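Atness Table Care: Your Questions

We get a lot of letters and emails about our tables, and after a few years of answering them one at a time we thought it would be kinder to everybody to put the usual ones in one place. If yours isn't in the list, do write to us anyway. We read everything, even in February when half the workshop is down with a cold.

What are your tables finished with?

Every dining and kitchen table that leaves us gets 3 coats of Varnia, a water-based finish we've been using since we opened. It dries clear and keeps pale wood looking pale, which matters to us a good deal, as most of our customers choose a light top and would be sorry to see it go orange in a couple of summers. If you asked for the oil finish when you ordered, it'll say so on your receipt, and you'll want to skip down to the question about oiled tables.

My table has just arrived. Can we eat at it tonight?

Oh, please do! The finish is dry to the touch long before we pack it. It does go on hardening for 21 days after the last coat, though, and for that stretch we'd ask you to go easy: wipe up spills fairly promptly, use a mat under anything straight from the oven, and hold off on tablecloths with a rubber or vinyl backing. Those can stick in warm weather, and peeling one off a young finish is a miserable job.

What should I clean it with day to day?

A soft cloth, warm water, and a drop of dish soap if dinner was a messy one. Then go over it again with a dry cloth, following the grain. That's all we do at our own houses. People often expect us to recommend something fancier, and we do sell the Stema cloths if you like a nice thick one, but an old cotton T-shirt does the job very well.

Is there anything I shouldn't use?

Scouring powder, steel wool, the rough green side of a kitchen sponge, bleach, ammonia, and any spray with silicone in it. The silicone sprays look lovely for a day or two and then give us terrible trouble if the table ever comes back to be refinished, as new coats don't want to stick. Vinegar is a question we get often. A splash from a salad won't hurt anything, but please don't clean with it every week.

There's a cloudy patch where a hot dish or a wet glass stood. Is it ruined?

Almost certainly not, so take a breath. A white or cloudy mark is usually a little moisture caught in the finish, and plenty of them fade by themselves if you leave the spot uncovered for 7 days or so and keep the heat and the wet away from it. A dark mark is a different matter and generally means water has reached the wood. Send us a snapshot of that one before you try anything.

And what about whitish spots that have simply turned up?

Start with the gentlest thing, which is a damp cloth and a bit of patience. Spots of this kind may be dried-on residue (soap, hard water, a splash of milk) or they may be light scuffs, and it can be hard to tell by eye, particularly on a blond top with some shine to it. Get down low and look across the surface toward a window. If the spots come away with the cloth, wonderful. If they don't, let the table dry fully and drop us a line. 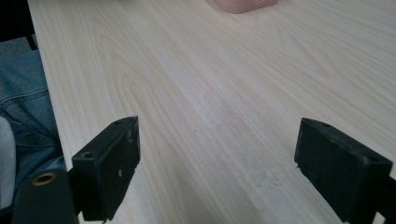 Why doesn't the grain on my table match the one in your showroom?

Every board is its own creature, I'm afraid, and we wouldn't want it any other way. Some have long straight stripes, some have those tall pointed arches that woodworkers call cathedrals, and a good many have both. If you feel strongly one way or the other, tell us when you order and we'll try to pick boards to suit you.

I have the oil finish. What's different?

You'll need to re-oil it now and then, more often if you have children or a sunny dining room. When water stops beading and starts soaking in, it's time. Rub on a thin coat, wait a quarter of an hour, and wipe off every bit you can. Lay the oily rags out flat outdoors to dry before you throw them away, because bundled up they can catch fire on their own.

Do you refinish older tables?

We do, including anything we've made since 2000, and sometimes tables from other makers if we can work out what's on them. Bring it to the Namboodiri Street door, which is the one with the ramp, and ring ahead so somebody can help you lift.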